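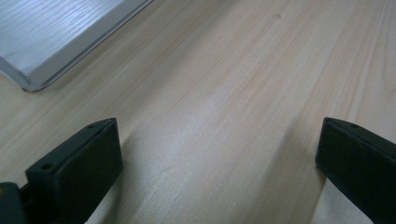
**4.2 Moisture and the sheds that would not shut**

Garden buildings are sold as finished objects, and the timber has never been told. Of the 159 sheds and summerhouses we followed in Zostildale, most had a door that stuck at some point in the first winter, and most of their owners blamed the installer. Pale softwood of the kind in Figure 3, its grain running in long, fine streaks, takes up water across the grain far more readily than it grows along it, so a door that fits nicely in May may need a shoulder by November. Owners described this as warping. Very little of it was warping. It was swelling, and it went away in spring, usually a week or so after somebody had planed the edge and left themselves with a gap.

*Figure 3. Light-colored softwood surface, with a gray, wood-grain-finished panel at upper left.*

We had expected the base to matter less than the boards. Fedoruk's earlier survey in Nikanville had suggested otherwise, and we included her questions mainly out of politeness. Buildings set straight onto slabs took up more moisture in the lowest boards than those raised on bearers, whatever treatment had been brushed on above. Several owners had put down a new coat each year with real devotion while soil and leaves piled up against the back wall, where the brush did not reach and neither did the owner.

Siting was harder to score. The Cassim installation sheet asks for a clear walkway on all sides, a request that assumes a garden without fences, hedges, or neighbors. Only 4 of the buildings met it. We therefore recorded the narrowest gap and whether an adult could get a paintbrush into it, a measure that reviewers of our pilot called informal and that predicted damp boards better than anything else we tried.

Two buildings were dropped from the analysis. One had been converted to a henhouse, which altered the indoor humidity considerably, and the other was sold to a buyer in Jirnutov and left on a trailer before the second reading. Roof coverings are taken up in Section 4.3.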